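Search this site Go Type a word or a name

How we are teaching a robot arm to tidy a kitchen

Tue 28 September
By Sowmya Panicker

Filed under: Making Things, Robots and Machines, Ages 8 to 12

At the Hascombe shared workshop, four of us are building a robot arm that can pick up a plate and put it away. Most of the work so far has been done on a computer, in a kitchen that does not exist.
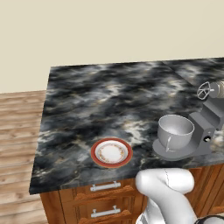
The arm is called Kao. It has a shoulder, an elbow and a wrist, as you do, and a gripper where your hand would be. Ajith Thampi built the real one at a bench in the workshop over the summer. Thenmozhi Marar made the pretend one, which lives inside a computer program. I write the instructions, and Manikandan Joseph tests them and tells me what I got wrong.

This page explains why we need two Kaos, and how the pretend one helps the real one.

What is a simulation?

A simulation is a copy of something, made with numbers. You may have played a driving game. The car in the game is a simulation. It speeds up, slows down and skids a bit like a real car, and if you crash it you can start again.

Our simulation is a kitchen. It has a dark marble worktop, wooden drawers with metal handles, a grey mixer and a plate with a red rim. The computer draws all of it. It also keeps a list of facts about each thing, such as how heavy it is, how slippery it is, and exactly where it is.

The pretend Kao has the same lengths and the same joints as the real one. Thenmozhi measured every part of the real arm with a ruler and a pair of callipers (a tool for measuring small things) and typed the sizes in. That took her three evenings. She had to do the wrist twice after Ajith changed a bracket and forgot to tell her.

Why not just use the real arm?

The real arm is slow to practise with. Somebody has to stand next to it with a hand near the stop button. If it drops a plate, somebody has to sweep up. If it pushes too hard on something solid, a motor can get too hot and stop working, and a new motor costs money.

The pretend arm can practise all night. Last week we left it running while we went home, and by morning it had tried to pick up the plate 4,000 times. The real arm can manage up to 50 tries in an evening, if nothing goes wrong.

We can also change the pretend kitchen very quickly. To move the plate, you change a number. To make the worktop a different colour, you change another number. In a real kitchen you would need a builder for that.

Why a plate is hard

You can pick up a plate without thinking about it. For a robot, a plate is one of the awkward things.

A cup has tall sides, so a gripper can close round it. A plate is flat and low. Kao's gripper has two fingers, and if they come straight down on the middle of a plate there is nothing for them to hold. They just press on it.

Kao has to go for the rim. One finger needs to slide under the edge while the other stays on top. There is only a small gap between a plate's rim and the worktop, so the lower finger has to be thin, and it has to arrive at the right height. If it is too high it bumps the edge and pushes the plate away. If it is too low it scrapes along the worktop.

Ajith has made the lower finger three times. The first one was too thick. The second was thin enough but it bent. The third is made of thin steel with a bit of rubber glued on, and we are still using that one.

The other difficulty is the things nearby. A mixer is big and heavy, and it has parts that stick out. When Kao reaches for a plate, its fingers might be in the right place while its elbow is about to hit something. People have the same problem. You have probably knocked over a drink with your elbow while reaching for the ketchup.

So the program has to plan where the whole arm will go, from the shoulder to the fingertips, before it moves at all.

How the arm learns

Kao does not learn in the way you learn at school. It does not know what a plate is for. It tries a movement, and the computer gives the movement a score.

We chose the scores. Getting the fingers close to the rim earns a few points. Closing on the rim earns more. Lifting the plate and keeping it level earns the most. Bumping into the mixer takes points away.

At first the scores are terrible, and the arm waves about. After each batch of tries, the program makes small changes and keeps the ones that gave better scores. Out of the 4,000 tries last week, 453 ended with the plate in the air. That may not sound like many, but the week before it was 313.

You have to be careful with scores. In August we gave points for moving the plate upwards and forgot to say that it had to stay in the gripper. Kao found out that if it hit the rim hard, the plate would flip up off the worktop. It got a very good score for that. Manikandan spotted it when he watched the recordings. I changed the rules the same evening.

Moving from pretend to real

A simulation is never exactly right. Real rubber gets dusty and stops gripping. Real motors are a little bit late when you tell them to move. Real light changes when the sun goes in, and that can confuse a robot's camera.

If Kao only practised in one perfect kitchen, it would be lost in a real one. To help with this, we make the pretend kitchen a bit different every time. Sometimes the plate is heavier. Sometimes the worktop is more slippery, or the light is dimmer. Sometimes we make the motors late on purpose. An arm that can cope with all those changes has a better chance of coping with a real room.

The first time we loaded the instructions into the real Kao, it reached out smoothly and stopped a finger's width short of the plate. We thought it was a mistake in my program and I spent a whole Saturday looking for it. Then Crisanto Aquino, who runs the metalwork bench next to ours, asked whether we had bolted the arm down in the same spot as in the computer. We had not. We moved the bolts.

For now we practise on plastic plates from the Prondmont picnic shop. The china ones stay in the cupboard.

Try it yourself

You can find out what Kao's job is like at home. You need a plastic plate, a table and a pair of kitchen tongs. Ask a grown-up before you borrow the tongs.

Put the plate on the table. Pick it up with the tongs by its rim, using one hand, and keep your other hand behind your back.

Now put a cereal packet next to the plate. Try again without your arm touching the packet.

Last, ask a friend to be the controller. You are the robot, and you must shut your eyes. Your friend can only say "left", "right", "forward", "back", "up", "down", "open" and "close". See how long it takes to lift the plate. Then swap places.

When Manikandan and I played this, we argued about whose left we meant. Robots need that settled as well. In our program, "left" always means Kao's left, and it is written on a piece of tape on the bench.

Words to know

Gripper: the part of a robot arm that holds things.
Joint: a place where an arm bends or turns.
Motor: a machine that uses electricity to make something turn.
Program: a list of instructions for a computer.
Simulation: a copy of something, made with numbers inside a computer.

What comes next

In November we want Kao to open a drawer. A drawer only slides one way, and if you pull it at an angle it sticks. Ajith is building a test drawer from an old desk that came from the Tulach school sale. Thenmozhi has already measured it.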